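Osturley Garden Forum > Beds and Layout > Square foot planting, is it worth it?

delivberg_plot7
Hello everybody. I have a new bed this spring and I want to try the method where you divide it into squares and plant one kind in each. My neighbor says it is a waste of time and rows are better. The bed is 90 inches long. I am from a country where everyone sows in rows, so I have no experience with squares. What do you think?

mossyboot
Rows. Squares look nice in May and by July the zucchini has eaten the whole grid. Ask me how I know.

thân_greens
I disagree with mossyboot, but only partly. I have used squares for 8 years and the zucchini is simply not allowed inside. It lives in its own corner by the compost. For lettuce, radish, beets and carrots I would never go back to rows.

What helped me most is to plan the bed on a table before I touch the soil. 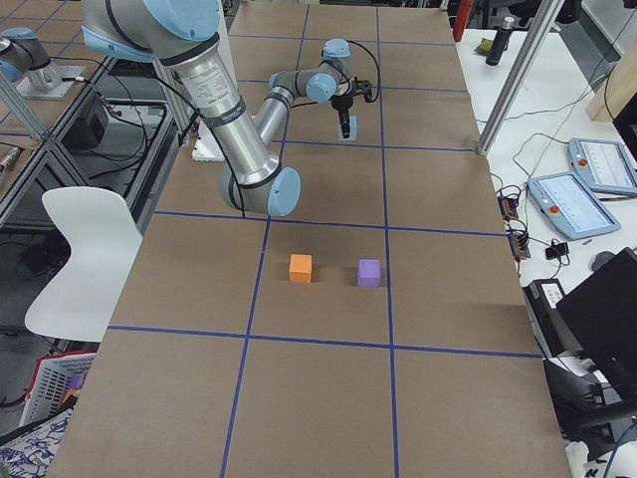 My first plans were always wrong because I drew them too small and forgot the path. Now I use a big sheet and write the name of the plant in each square with pencil. Brown kraft paper with blue tape for the lines, like on this long table, is a good way to do it – you can pull up a strip if you change your mind. Then I copy the plan to the bed with string.

mossyboot
String! The string is the worst part. It gets loose after the first rain and you trip on it. And you cannot get a hoe between the squares. In a row I am done weeding in two minutes.

plustumham_pete
Both of you are right for your own soil. Mine at Plustumham is heavy clay and I don't step on it at all, so squares work well. If you have a sandy bed which you can walk beside and hoe, rows are less trouble.

delivberg_plot7
Thank you all. My soil is more on the sandy side. How do you keep the lines straight? I tried yesterday evening and my squares became something like diamonds.

thân_greens
Begin with one cross in the middle and measure outward from it to both sides. If you begin from a corner, every small mistake is carried to the next line.

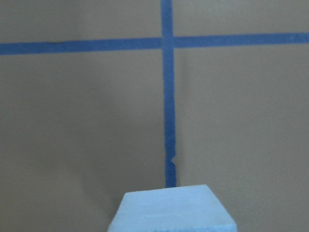
Blue tape cross, left side a bit lower. Good enough for lettuce.

mossyboot
I will admit that the cross is a good tip. I still vote for rows.

delivberg_plot7
I will do half and half, and write again when the radishes are up.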